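Why Do We Feel Sad, and What Can We Do With It?
For readers from 8 to 12 years
23 January 2022

Everybody has sad days. Maybe your friend moved to another town, or you did not get a part in the school play. Maybe you woke up and the sadness was already there, and you could not find the reason for it. This page explains what sadness is and what you can do when it comes to visit you.

What is sadness?

Sadness is a feeling, the same as joy, anger or fear. Feelings are messages from your brain and your body. When you are hungry, your stomach sends you a message to eat. When you are sad, the message is often that you have lost something important, or that you need some rest, or that you need another person near you.

You can also notice sadness in the body. Some children get a heavy chest or a lump in the throat. Some get a stomach ache. Others become very tired and do not want to play, even with their best toys. Some children become angry when they are sad, and then the people at home do not understand at once what is wrong.

Is crying bad?

No. Crying is a normal thing, for girls and for boys, and for adults as well. Many people feel calmer after they cry, but not everyone does. If you do not cry when you are sad, this is also fine.

How long does it stay?

Most sad feelings become smaller with time. A small one can be gone before dinner. A big one, for example when a pet or a grandparent dies, comes and goes for many months. You can laugh in the middle of it. Laughing does not mean that you forgot.

Six things you can try

1. Tell one person. You do not need beautiful words. "I feel bad today" is enough.
2. Move your body. Walk, jump, ride your bicycle.
3. Draw the feeling. Which color does it have? Is it big or small?
4. Eat something and drink some water.
5. Go to bed on time. A tired brain makes a sad thought look bigger.
6. Do one small job at home, such as setting out plates and fruit for the family.

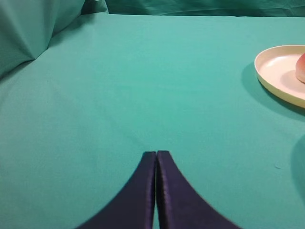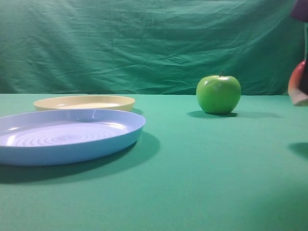
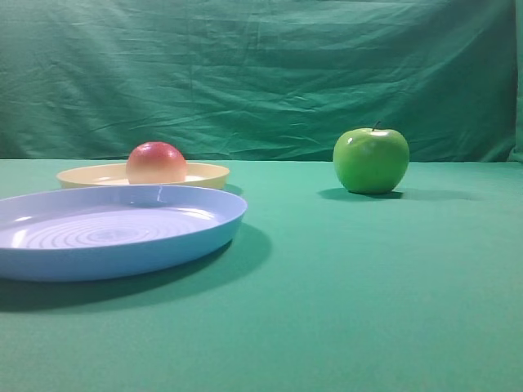 You do not have to do the whole list. Choose 2 things and try them, and choose others the next time. In our summer group in Girkside last July, many children liked the drawing best. One girl drew her sadness as a wet gray dog that wanted to come inside - we still have this drawing on our wall.

When should I ask for help?

Please talk to an adult if you feel sad almost every day for 2 weeks, if you cannot sleep or eat well, or if nothing is fun anymore. If you think about hurting yourself, tell an adult right now, also if it is the middle of the night. You will not be in trouble for it.

The adult can be a parent, a teacher, the school nurse or your doctor. If the first one is busy or does not understand you, go to another one. Asking two times is allowed, and five times also.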